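Bendedo Handling Practice Project
Progress report to the Colport Fund, second period
Prepared by Treasa Keane, project lead

1. Where we are

You gave us money to write down how people should run small robot arms around everyday objects, and we have now written a good deal of it down. The draft code of practice stands at 64 rules. It stood at 45 when we last reported. Marin Berisha, who edits the thing, would like it noted that he has also deleted rules, and that they grow back.

The largest change is to Section 3, on holding. The old text told operators to grip objects "securely and appropriately," a phrase that survived two drafts on the strength of offending no one. The new text asks the operator to write down, before a session, which part of each object the fingers may close on and which way up it should hang. Thin items get their own clause. A rod pinched near its tip and a rod pinched in the middle are now two different grips for logging purposes, whatever the operators at Rasthorpe may feel about the paperwork.

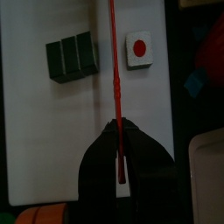

We have also settled the argument about clutter. One camp wanted the work surface stripped to the single object in use. The other pointed out that kitchens and workshops are not like that. Rule 22 now permits other items in the work area provided they are on the session sheet. An item that isn't on the sheet is either added or taken away, and the operator initials the choice. The first month of this produced a lot of initials.

2. Trials

We have logged 3,084 grips under the draft rules against a target of 1,000 for the period. Before anyone gets excited, the target was set by me, on a train, and was too low. The next one will be set by Marin.

Two-arm work gave us the most trouble on paper. Our first version had a rule for the left arm and a rule for the right arm and nothing at all for the thing between them. Section 5 now covers shared holds:

Name the lead arm before either arm closes.
Neither arm opens until the operator has called the release out loud.
Log a shared hold once, under the lead arm.
Stop both arms if either one stops.

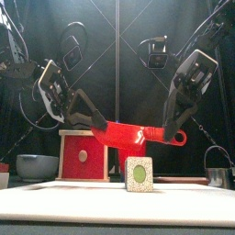 The third of those is there for the statistics. Until August we were counting shared holds twice, and looked terrific. The figure above has been corrected.

3. Outside review

The Milošević workshop read the draft and returned it with comments on nearly every page. Most were fair. They asked us to define "nearby," which has taken two meetings so far and is currently defined as "within reach of either arm, fully extended." They also want the wiping down of tabletops made a rule. We have made it a recommendation, pending courage.

4. Money and next steps

Spending is on plan, apart from printing, where we went over by reissuing the session sheet four times. Next period we will finish Section 6 (cables and mountings), run the full draft past a second group of operators at Rasthorpe, and send you a version with the definitions at the front. We would welcome your comments on Section 5 before then, preferably shorter than Milošević's.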